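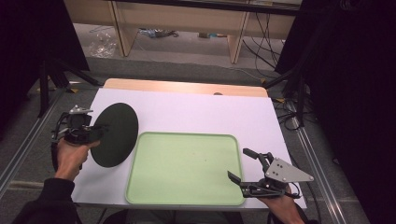
I have spent the last two weeks of evenings with two pairs of hand-held grippers, and I am having far too much fun. The question I started with was simple: which jaws do I want to live with for the rest of the winter? Both pairs are meant for the same job, where you do a task with the grippers in your own hands and the recording goes off to train an arm later. Small blocks tell you almost nothing, because any jaws can pick up a block. Flat things are where the differences come out, so my favorite test piece right now is the big dark disc, held by its edge in the left gripper while the right one waits with its jaws open near the rim of the green tray. If you can hold something that wide by one side and still know where it's pointing, you have a decent gripper.

The first pair is the one I've been calling the Damitz, after the street where I picked up the parts. Short fingers, stiff pads, very direct. You squeeze and they close, and you feel every bit of it in your thumb. I love that feeling! The trouble is that a stiff pad only touches a thin plate along one line, and then the plate swings like a door. I did 30 lifts with them on the first night and dropped enough that my downstairs neighbor texted me.

The second pair is the Gotov. The fingers are jointed and the pads tip a little to find the surface, so a plate gets held across the whole pad. On that same first night I got through 14 lifts in a row without a drop, stopped for tea, and came back and dropped the next one right away (serves me right for counting out loud).

What I did not expect was how much the weight would matter. The Gotov pair is 168 grams heavier per hand than the other one, and after 600 repetitions spread over the two weeks my left wrist has opinions. Holding the body from underneath helps a lot. I had been gripping it from the side like a drill, and Dorota Marciniak watched me for half a minute and told me to turn my hand over. She was right, and I've kept it that way ever since.

A few notes for anyone doing the same kind of comparison:

Put a white sheet on the table. Dark pads on bare wood were hard to pick out in my early recordings, and the sheet made reviewing them much less of a chore. It does nothing for a dark plate in dark jaws, and I still squint at those.

Try the trays too. A thin rim is a nasty little target, and I had to relearn how to come in low with the bottom finger first. The Damitz pair is better at this! Short fingers get under a rim without knocking the whole tray sideways.

Swap pairs in the middle of a session. Your hands adapt so fast that whichever one you used last feels like the good one.

So for now it's the Gotov for plates and the Damitz for trays, and yes, I have tried one of each. It's a mess, your brain wants both hands to close at the same speed. Next up are softer pads for the Damitz, which I'm cutting this weekend if the rubber gets here.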